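We use cookies to remember your settings. Accept — Manage

Minutes — Pálfi guest house owners' meeting
January 2022 — posted by the Secretary

Start late, heating off again. Last minutes agreed.

Rooms: 16 open, 3 shut till the Teritz plumbers finish. Lake side ones first please. Booking site still says we have a pool — to be corected.

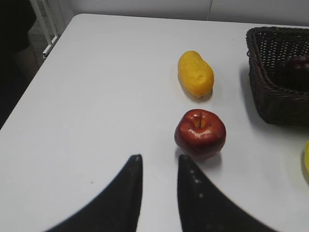
Breakfast: price stays as it is untill July. Gellent want 965 for the new linen contract, limit agreed last time was 1,000, so approved. One against.

Parking: Jidis coaches blocking the gate on changeover days. Letter to go. No reply to the last one.

AOB: late check-out fee, put off. Key safe code to be changed.

Next meeting — same place, date to follow.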